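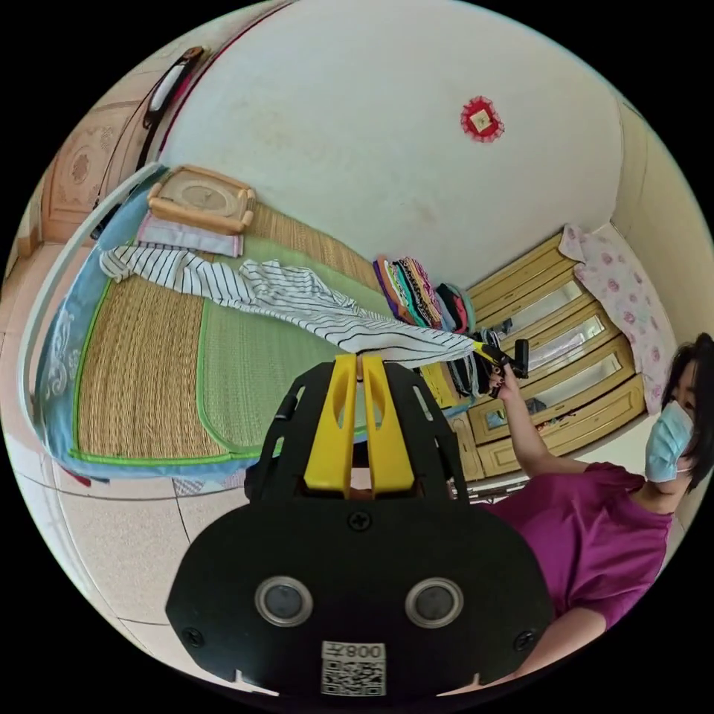

Manju Negi asked under my last thread whether the singers are suing Wonerach or suing Larasati Subramaniam, as the papers seem to say both. I'll set out what's in the court papers and what isn't.

The claim is against Wonerach, the record label. Subramaniam is named in it many times but she isn't a defendant. Her name is in the headlines because it's her album.

The album is Pomum. The people bringing the claim are Carmela Valcárcel and Dorian Hervieu, who sang backing vocals on it. They say they were promised a share of the streaming money and haven't had it.

Both of them were paid for their studio time. Valcárcel and Hervieu each got a flat fee of £2000 and neither disputes that it arrived.

What they dispute is the second payment. Their claim says a letter from the label offered them a share of the income from any track on which a backing vocal carried the chorus. They say they signed it and sent it back.

Wonerach says the letter was a draft. It says the agreement was never completed on its side and that the flat fee covered everything.

So the first question is whether there was a contract at all. The court has to deal with that before anyone gets to how much money is involved.

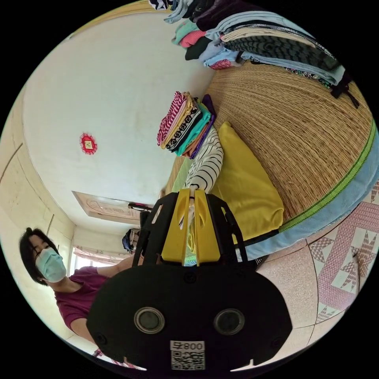

Last edited: April

I've corrected the post on the studio fee. An earlier version said it was shared between the two singers. It was paid to each of them.

On the letter. The copy attached to the claim has signatures from Valcárcel and Hervieu and a blank where the label's should be. Their lawyer, Borghild Lunde, argues that the label behaved as if the deal was in place and that this is enough.

Her main example is an email sent after the album came out. In it someone at the label asks both singers for bank details "for the quarterly share". The label says this was a standard message sent to everyone who worked on the record.

If it did go to everyone, that helps Wonerach. If it only went to people who'd had the letter, it helps the singers. The papers I've read don't include the list of who it was sent to. I'd expect that list to be asked for.

Several of you have asked how much they want. The claim doesn't give a final sum. It asks for proper accounts first, and payment of whatever those accounts show.

There is one figure in it, £3683, and it has been reported as the amount being claimed. That's wrong. It is the singers' own estimate for a single track over a single quarter.

The label says the estimate is too high but hasn't put forward its own number.

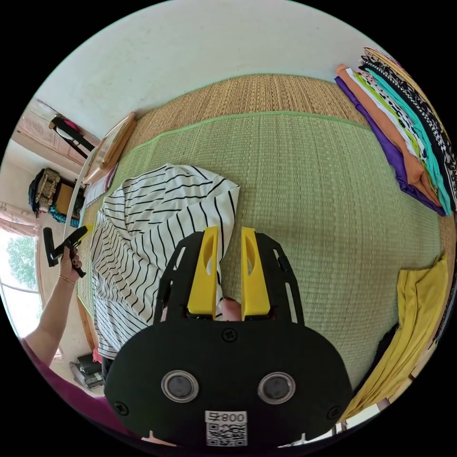

The streaming statements are the hardest part of the bundle to read. They come from Brusomard, which distributes the album, and each line is one track in one country for one month. Refunds and corrections are put in wherever they were processed, so a payment on one page may be partly taken back on another. To follow one song you have to trace it over and under all the others, like picking out a single strand in the weave of that green mat. I tried it with the title track and got as far as page 43 before I lost it.

Brusomard isn't being sued either. It pays the label and the label pays everyone else. It has no agreement with the singers and the claim doesn't say it has.

Now the part most people are asking about, which is what Subramaniam knew.

Her statement is short. She says she wanted the backing singers to have a share, that she told the label so during recording, and that she understood it had been arranged. She says she never saw the letter.

That doesn't prove there was a contract. An artist wanting something and a label agreeing to it are separate matters. It does make it harder to say the idea of a share came from nowhere.

There's a claim going round that she has paid the singers herself to keep them quiet. I can't find anything to support it. It isn't in her statement or in the claim, and Lunde says no such payment was made.

I've also had replies saying she should pull the album. She probably couldn't if she wanted to. The label owns the recordings, and taking it down would stop the income the two singers say they're owed a share of.

A fan petition asking the label to settle has passed 200 names. It has no bearing on the case, but I mention it as I keep being sent it.

On the tour: the dates are still on sale. Valcárcel was on the last one and isn't on this one. Hervieu has never toured with her. I've seen it said that Valcárcel was dropped over the claim. She hasn't said that herself, and I don't know how the band was chosen -- please don't send me guesses.

The next hearing is on Wednesday and starts at 10.30. It's a short one about documents, including the Brusomard statements and possibly that email list. No witnesses are due and nothing about money will be decided.

I've asked Wonerach whether it will publish the wording of its usual session agreement, the one it says applied here. It has acknowledged the question. If I get an answer before the hearing I'll put it in a reply to this post.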